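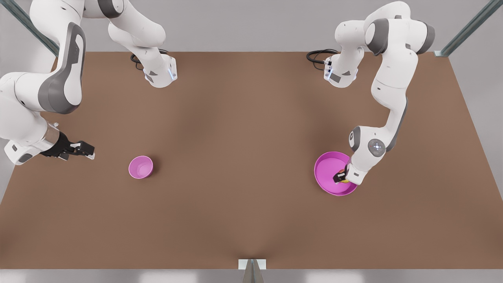
Chantelle Swanepoel objecte que le jeune lecteur ne se laisse pas tromper par le narrateur : il le croit parce qu'il a choisi de le croire, et il sait très bien à quel moment il cesse de le faire. L'objection mérite d'être prise au sérieux. Elle déplace la question du texte vers la lecture, et elle oblige à distinguer deux choses que nous avions jusqu'ici traitées ensemble, à savoir l'information que le narrateur retient et la confiance que le lecteur lui accorde.

Figure 2. Deux bras robotisés blancs à panneaux gris, montés au bord d'une table brune (image de synthèse).

4.2. Le narrateur qui se tait

Le corpus comprend 166 romans destinés aux lecteurs de la fin du primaire et du début du collège, tous écrits à la première personne. Nous avons retenu les textes dans lesquels un fait connu du narrateur dès les premières pages n'est communiqué au lecteur que dans le dernier tiers du livre. Le fait peut être un deuil, une maladie, un déménagement forcé, une faute commise. Il n'est pas nécessaire qu'il soit surprenant, ni que l'intrigue en dépende. Les récits où le narrateur ignore lui-même ce fait ont été écartés et sont examinés dans la section suivante.

Dans Cruzado, le narrateur s'installe avec son père dans un immeuble du port de Demport et raconte en détail les premières semaines : les voisins, l'ascenseur en panne, les parties de cartes dans le hall. La mère est mentionnée sans cesse. Elle travaille de nuit, elle laisse des mots sur le réfrigérateur, elle rentrera quand les horaires auront changé. Aucune de ces phrases n'est fausse au sens strict. Le lecteur apprend pourtant au chapitre 7 de la dernière partie qu'elle n'a jamais habité l'immeuble et que les mots ont été recopiés par le père, sous sa dictée au téléphone. Le narrateur le savait. Il les avait vus s'écrire.

Le procédé repose ici sur l'emploi des temps. Tant que la mère est absente du récit, les verbes qui la concernent sont au présent d'habitude (« elle écrit toujours en majuscules ») et jamais au passé composé, alors que tous les autres personnages sont saisis dans des actions datées. Un adulte qui relit le livre remarque l'écart assez vite. Lors d'une première lecture, il passe en général pour un trait de la voix enfantine, et c'est bien ce qui le protège.

Les Clés de Grurden procède autrement. La narratrice annonce qu'elle ne dira pas tout. Elle tient un carnet, numérote ses entrées et signale celles qu'elle a arrachées. Le silence est donc affiché, mais son objet reste caché, et l'attention du lecteur se porte sur l'enquête menée dans l'école plutôt que sur les pages manquantes. Rodel Dagdag parle à ce sujet d'un « silence déclaré », terme que nous reprenons, en réservant celui de « silence couvert » aux cas du type de Cruzado.

La distinction n'est pas toujours facile à tenir. Dans plusieurs romans, un silence couvert devient déclaré en cours de route, souvent à l'occasion d'une dispute : un ami reproche au narrateur de mentir, et le narrateur répond au lecteur et non à l'ami. Nous avons classé ces textes d'après la forme qui occupe le plus grand nombre de chapitres. Ce choix est discutable, mais un classement d'après la forme initiale aurait gonflé la première catégorie sans rien apprendre sur la suite du récit.

4.3. Ce qu'en disent les lecteurs

Nous disposons par ailleurs de presque 2 000 fiches de lecture conservées par la bibliothèque de Clondside, rédigées par des élèves dans le cadre d'un club. Elles sont courtes, parfois réduites à une phrase, et la consigne a changé au fil des années. On ne peut pas en tirer de mesure fiable. Elles permettent en revanche d'observer comment la révélation est racontée à d'autres lecteurs.

Beaucoup d'élèves ne la racontent pas du tout. La fiche s'arrête juste avant, avec une formule du genre « et là on apprend quelque chose ». D'autres prennent la défense du narrateur : il n'a pas menti, on ne lui avait pas posé la question. Le reproche explicite est rare et vise presque exclusivement les silences couverts. Une fiche sur Cruzado note que le livre « triche », puis conseille de le lire quand même, mais lentement – le mot est souligné.

Ces remarques vont en partie dans le sens de l'objection citée plus haut. L'élève qui défend le narrateur reconstruit après coup un contrat dont il accepte les termes. Celui qui parle de tricherie suppose lui aussi un contrat, qu'il estime rompu. Rien n'indique toutefois que l'un ou l'autre en ait eu conscience pendant la lecture, et les fiches, écrites une fois le livre refermé, ne permettent pas de trancher. Il faudrait pour cela des notes prises chapitre après chapitre, comme celles que le club a commencé à recueillir en décembre.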